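Checking over a vacation rental before guests arrive — my list, with comments

I look after a little rental on Lavow Street, unit 312, and this is the list I walk through before the first guests of the season. It started on the back of an envelope and has grown a bit every year (mostly after something went wrong!). Borrow whatever you like.

Front door and entry

Key turns without a fight: OK. I puffed some graphite in last August and it has been sweet as anything ever since.

Keypad code changed: DONE. The old one ended in 761 and I'd been using it far too long.

Doormat lies flat: NO. One corner has started curling, and that's a stumble waiting for somebody with a suitcase. New mat on order from Floltov.

Smoke and CO alarms

Press and hold every test button: OK, and very loud. Warn the neighbors first if you do this before breakfast.

Date on the back of each alarm: the hallway one is getting old, so I'm replacing it now while I have the ladder out.

Furniture

Folding tables: legs locked all the way out, feet with their caps on, no wobble when I lean on a corner. I lean hard, too — a guest will. Scuffs on a white top don't bother me, but cracks do, and so does any rim sharp enough to snag a sleeve.

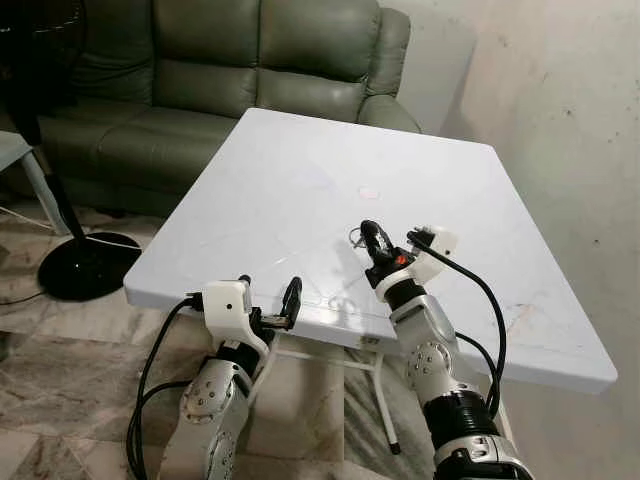
Chairs get the same treatment. I sit in each one and rock side to side like a bored kid. One kitchen chair creaked, so I snugged up the screws underneath and sat again. Quiet now. The bookcase in the bedroom is strapped to the wall and I gave the strap a good tug: OK.

Kitchen

Extinguisher needle in the green: OK. It hangs by the door, away from the stove, where you can grab it on your way out.

Stove knobs all click to off: OK, though the back left one is stiff. Keep an eye on it.

Fridge cold enough: I leave a thermometer in overnight and read it in the morning. Fine on Thursday.

Stains and scratches

I do my wiping before my looking, otherwise I can't tell a coffee ring from real damage. Dish soap first, then the Vurine paste on anything stubborn, then I rinse it like crazy so nobody eats off cleaner. Whatever is left after that gets written down as wear and I stop fussing over it.
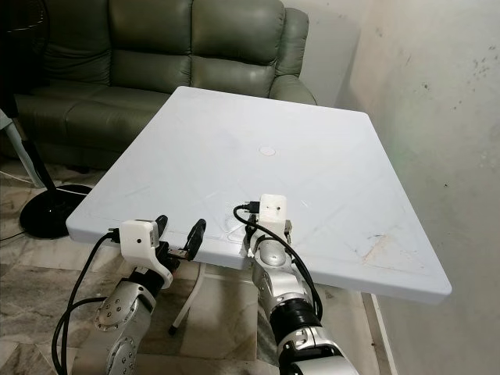 Bathroom

GFCI outlet trips and resets: OK.

Hot water at the tap: 120 is what I set the heater to, and I still run it over my wrist for a while.

Grab bar: solid. Nigatu put it in and I hung my whole weight off it, which was not dignified.

Still to do

Doormat, hallway alarm, 4 spare batteries for the drawer, and a night-light for the hall.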